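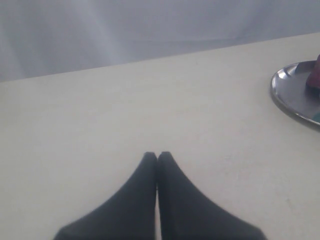
Wrist camera view with the fingers closed. The shiny tray at right gets its own step.

Search this site Search Go
6 min read

How to budget for a tabletop robot arm, including the parts that aren't the arm

By Yulan Mao
Updated 6/11/19

The first budget I wrote for a pick-and-place bench had one line in it. The line said "arm." It was approved the same afternoon, which should have worried me, and I spent the following July going back to the same office with the same sheepish face to ask for cable ties.

These are the steps I use now. They assume a single small arm on a table, a parallel gripper, a couple of cameras and a modest job, such as picking up small objects and putting them somewhere else. If you're buying a welding cell, please close this page and find a grown-up.

Step 1. Write down the job before you open a catalog

One sentence. Mine reads: "Pick up soft and hard toys from a metal plate, one at a time, and set them down on the table." I taped it to the monitor, where it has prevented at least two purchases.

The sentence should name the objects, what they sit on, and where they're going. Leave out "and other tasks as needed." Those words are how Govdale, where I work, came to own a vacuum gripper that has never touched anything but its foam insert.

Step 2. Price the objects

Go and buy the things the robot will handle, early, and buy spares of each. They are the cheapest items in the entire plan and the likeliest to be out of stock when you need a matching one. We use toy fruit and a ribbed rubber dog bone. The bone came from a pet store and I had to submit the receipt under "test fixtures."

Pick a mix of shapes on purpose. A smooth round thing, a long thing and a lumpy thing will tell you more about a gripper than a drawer full of identical blocks. Weigh them on a kitchen scale and write the weights next to the sentence from Step 1. Add the weight of the gripper and of whatever camera you plan to bolt to the wrist, and compare that sum to the payload on the data sheet. People forget the gripper. I have been people.

Step 3. Choose fingers, then the gripper, then the arm

Most buyers go in the other order. They fall for an arm, accept the gripper that comes with it, and find out what the fingers are like on delivery day.

Ask the seller these things in writing:

- How wide do the jaws open at the tips?
- Can the fingers be swapped without taking the gripper off?
- What does a replacement pair cost, and does it ship from a shelf or get made to order?
- Where is the wrist camera mounted, and what do the fingers cover up?

The last one matters more than I expected. Close-up work looks roomy on a drawing. From the wrist, the fingers fill the bottom corners and the object fills the middle, and your vision budget has to live on what's left. 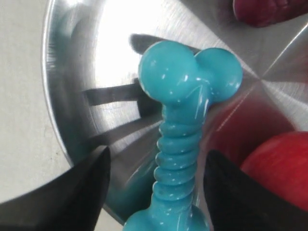 Step 4. Budget for the surface

Whatever the objects sit on is equipment too. I put a round stainless plate on our bench because it was clean, cheap and already in the kitchen, and it has been a thorough education in reflections. The steel throws back the colors of the toys, adds some glare and picks up shadows for good measure. If your job sentence has metal in it, keep the metal, and put money aside for lighting you can move. If it doesn't, use something dull.

The table should be heavier than you think and plainer than you'd like. Ours came from Bratton, who sell mostly to school cafeterias. For a backdrop, hang a pale cloth. Ironing it is optional and we have opted.

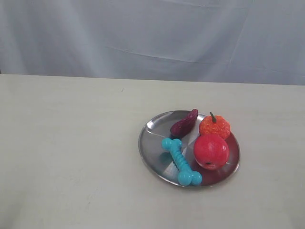 The working set, on its plate: ribbed bone, red fruit, the lumpy orange one, and a maroon vegetable still under dispute.

Step 5. Do the dull list

My dull list for this bench came to $1,201, none of it arm. Copy whatever applies:

- Table, clamps and a mounting plate with the right hole pattern (check the hole pattern)
- Emergency stop, placed where a hand can reach it
- Fixed camera and a stand that doesn't sag by lunchtime
- Lights and diffusers
- Backdrop cloth and something to hang it from
- Cables longer than the ones in the box
- Spare fingers
- Objects, with duplicates

Cables deserve a minute. They have to follow the arm through every pose, so they need slack at the joints, and slack wants somewhere to go. Move the arm through its whole range by hand or at a crawl before you tie anything down, then measure, then order. I once measured with the arm folded. We still have those cables, if anyone has a very small robot.

Check the reach in the same session. Hang the gripper straight down over the far side of the plate as well as the near side, and look at the elbow while you do it. If it's stretched flat at either end, move the base before you drill.

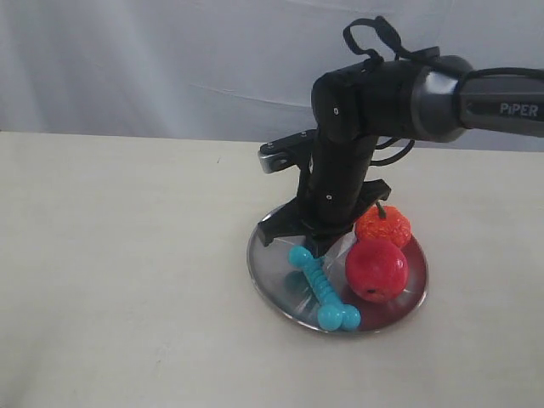
Step 6. Get two quotes and read the bottom half

I asked Clunurholm and Xia for quotes on the same bench. The arm prices were close enough to be boring. Below them, one quote had shipping, a controller and a year of phone support, and the other had a line reading "accessories (see separate)." The separate arrived a week later and added more than $600.

Ask for the lead time on the same sheet. We were told 8 weeks and planned for it, so the table, the lights and the plate were all set up with time to spare, and I had a long stretch of moving toy fruit around by hand to see where it rolled. I recommend this. The apple goes left.

Step 7. Add your contingency and call it something else

I add 20 percent. Written as "contingency," it gets cut. Written as "integration and spares," it has so far come through untouched, and it does get spent on integration and spares.

Step 8. Book the hours

Put your own time in the plan, even if no money changes hands. Mounting, calibration, camera alignment, and the afternoon spent finding out that the light by the window changes. Then send the sheet to whoever signs it, with the job sentence at the top and the dull list attached in full. Someone will ask about the dog bone. Keep the receipt.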